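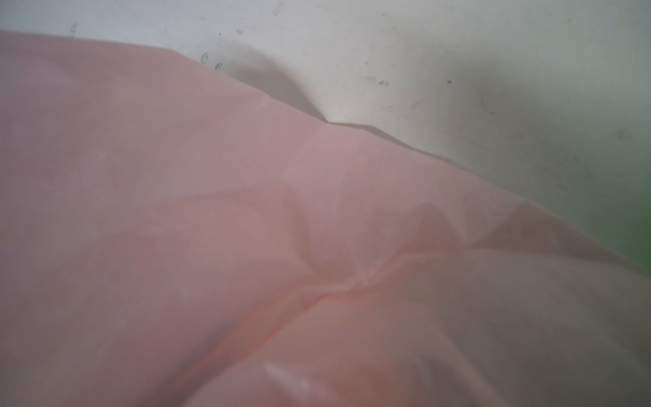
Prorkerell Pink Film Bags, Large

Thin plastic bags in pale pink, for packing clothes, bed linen and other soft things. The surface has a light shine. The film is soft and folds easily, so small wrinkles are normal and are not a reason for return.

Size: 35 x 60 cm
Thickness: 2 mil
Color: pale pink
Sold by the carton
Price per carton: 3,495 PHP

Please keep the bags away from direct sun, the pink can become lighter with time. Do not use for hot food. Keep away from babies and small children.

For orders of more than one carton please write to Genalyn Tolentino at our sales desk. Delivery cost is calculated at checkout.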